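Student projects > Interior and Space Studies > Reports

Use of seating in the Priltodel lounge

1. Aim
Our group wanted to know how people use the low furniture in a shared lounge, and if they really sit on it.

2. Method
We visited the lounge 10 times in January and wrote down what was lying on each seat. The lounge has dark benches and a yellow ottoman between them. In total we made 191 notes.

3. Results
The ottoman was used more as a table than as a seat. Small boxes, tubes and towels were left on it, and boxes were put on the benches also. The towels were often not folded.

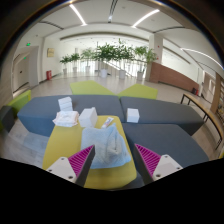 4. Suggestions
We propose a low shelf behind one bench, so that the ottoman stays free for sitting. A hook for towels would also help. The next group should make visits in the evening, which we could not do.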